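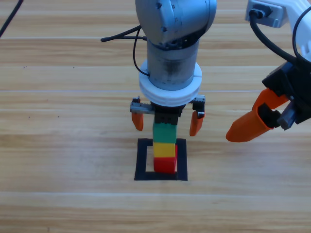
Re: [homekeepers] What do you do with a mountain of recipe cards?

Hi Marichka, and hi everybody,

I've been meaning to answer this since Sunday, and every time I sat down the dryer buzzed or somebody needed a ride. So pour yourself something, because I've got a quiet house until three and I have opinions about recipe cards!

Marichka Moroz wrote:

> Hello all, mostly a reader here but I need some help. When my aunt moved to her apartment in Irwood she gave me all of her recipes. I was thrilled until I opened the boxes. There are 710 cards (my daughter counted them on a rainy afternoon), plus clippings, plus church cookbooks with more clippings stuck inside. Some cards have three versions of the same cake. Some only say things like "the usual, but with lemon."
>
> I cook from maybe a dozen of them. I can't use them the way they are, I can't throw them out, and they have been sitting on my dining room floor so long that we walk around them without thinking.
>
> My questions:
>
> 1. Do you type them up, scan them, or leave them alone?
>
> 2. How do you sort them? She had them by who gave them to her, which is sweet but I can't find anything.
>
> 3. A company called Gomaveo quoted me $600 to scan and index the whole lot. Is that crazy?
>
> 4. How do I deal with the guilt if I let any of them go?
>
> Thank you! Marichka

Oh, I know that dining room floor. Mine was the bench by the back door, and it was my mother-in-law's recipes in a hatbox and two shoeboxes, and they sat there from one November until the next one. We put our boots on next to them every morning. I'm going to take your questions out of order because I think you have to do the sorting before you can decide about anything else.

**On sorting**

Before you move a single card, take pictures of the boxes the way she had them. Open the lid, snap the whole row from the top, then each divider with the cards behind it. I didn't do this and I'm still sorry. My mother-in-law had hers in an order that looked like nonsense to me, and it was only after I'd shuffled everything that her sister told me the back section was "things for when somebody is sick." I would have loved to keep that section together!

Your aunt's way, by who gave them to her, is really a kind of address book. You don't have to keep the cards in that order to hang on to it. Pencil the person's name lightly on the back of any card where it isn't already written. Pencil, please, and press gently - some of those old cards are soft as flannel and a ballpoint goes right through.

After that, I'd do a very quick first sort and not let yourself read. (Ha. I know.) I used cookie sheets, one for each pile, because I could stack them on top of the refrigerator when it was time for supper. My piles were:

- We already make this
- I would make this
- I would never make this, but I love the card
- Duplicates
- What on earth

The last pile was bigger than I expected. It had a lot of gelatin in it.

Set a timer if you're a reader like me. I did one handful a night while the pasta water came to a boil, and when the water boiled I stopped, even if I was in the middle. It took most of a winter and I never once felt like I was working on a Project with a capital P. My neighbor did hers all in one weekend and was so sick of it by Sunday night that she put everything back in the box unsorted, rubber band and all.

Oh, and speaking of rubber bands, take them off. The old ones melt onto the cards and leave a brown stripe. Same with paper clips if they've gone rusty. Slide them, don't yank them.

Once you know what's in the "we make this" and "I would make this" piles, those are your real recipe box. Sort them by how you look for food. I used to have the traditional tabs, Appetizers and so on, and I never look for an appetizer in my life. My tabs now say Weeknight, Company, Take To Somebody, Cookies, Other Sweet Things, Canning, and Holidays. Soup goes in Weeknight. My husband thinks soup should have its own tab and he may be right, but he's welcome to write it.

**Typing, scanning, or leaving alone**

A little of each. I type the ones we cook from, and only after I've made the dish once with the original next to me, since that's when you find out that "a can" meant a size of can they quit selling. I write down what I did. Then the typed one goes in a plastic sleeve on the inside of the cupboard door or in the kitchen binder, and the original goes back in the box where it can't get butter on it. (Well, more butter.)

For the ones with "the usual, but with lemon," call your aunt! Please call her this week. Have your daughter sit with you and write. I'd pick five or six of the mystery cards and read them to her, and don't ask her for measurements right off the bat. Ask who brought it and what it was for, and the measurements come out along the way. My mother-in-law couldn't have told you how much flour went in her rolls to save her life, but she could tell you the bowl, and I still have the bowl, so I filled it up to where she said and measured that.

I don't type the ones we'll never cook. Typing a tuna mousse is not how I want to spend my one good hour of the day. A picture is plenty for those.

As for apps, I tried Ding for a while because my niece uses it for her grocery lists. It's fine, and it does let you put a photo of the card with the typed recipe, but I found I didn't want my phone on the counter with dough all over my hands. If your daughter likes that kind of thing, maybe give her that job. I went back to the binder and I'm happy there.

One warning about taking pictures of cards with your phone, and I say this with my face a little red. Put them in their own album the very same day. I went looking for a cranberry bread last fall and had to scroll through 2,613 photos, most of them of the dog, to find it. Now I shoot the front, then the back, then move them to the album before I get up from the chair. Daylight by a window is best, no flash, and lay the card on something plain and dark so you can see the edges.

**The $600 question**

I don't think it's crazy, but I don't think I'd pay it either, at least not yet. I haven't used Gomaveo so I can't speak to them at all. I'd want to ask anybody like that a few things first: do the cards leave your house, do they do the backs, what happens with the clippings that are folded up, and what do they mean by "index"? If it only means they type the title, well, you've got three cards for the same cake, and you'll have three files with the same name.

Mostly I'd hate for you to pay to scan the duplicates and the ads on the backs of the clippings. Do the first sort, then see what's left that you truly want done. It may be small enough that you and your daughter can do it at the library. Ours has a flatbed scanner upstairs that hardly gets used, and the gal at the desk showed me how to save to a thumb drive in no time. Worth a phone call to yours.

If you end up buying anything, buy a decent box. I went through two cheap ones with lids that didn't close before I spent real money on a Himau, the kind with the deep drawer. Measure your cards before you order! The older ones are often three by five and a lot of the newer ones are four by six, and a mixed collection needs the bigger box or you'll be bending corners.

**The guilt**

Oh, honey. This is the hard one.

What helped me was giving the "never make this but I love the card" pile its own place, so it wasn't competing with supper. I picked out my favorites, the ones with the good handwriting and the little notes ("Frank did not care for it"), and put them in a photo album, the old-fashioned kind with pockets. It sits in the living room and it gets looked at more than the wedding pictures. The kids like the Frank one best. We have no idea who Frank was.

Then I offered the rest around to family before I let anything go. I mailed my sister-in-law her own mother's fudge in her own mother's writing and she called me up crying. If your aunt's cards have names on them, some of those people may have children or grandchildren who don't have one single thing in that handwriting. You could be making somebody's whole month with a stamp.

And the clippings with nothing written on them, the ones she cut out of a magazine and never made? I recycled those. I kept the ones with a star or a "good" in the margin, and the rest were just things that looked tasty on the day she cut them out. I've got a folder of the same thing myself and I hereby give my own children permission.

Church cookbooks I kept whole, clippings and all, on the shelf. I did move the thickest clippings to an envelope in the back because the spine was giving up.

I think that's all your questions. Would you do me a favor and tell us about the cake with three versions? I'd love to know which one is the good one. And if there's a mustard pickle anywhere in those boxes, I've been hunting for one that isn't too sweet, so please post it if your aunt wouldn't mind.

There's the school bus, and I haven't even started the potatoes. Off I go!

Hugs,
Your friend with the hatbox

P.S. For whoever asked last week about getting the musty smell out of an old recipe tin: wash the tin, dry it in the sun, and leave it open with a little dish of baking soda inside for a few days. Keep the cards out until it smells like nothing. For the cards themselves I only stood them up loosely in a dry room with the window cracked, and I wouldn't put the soda on them.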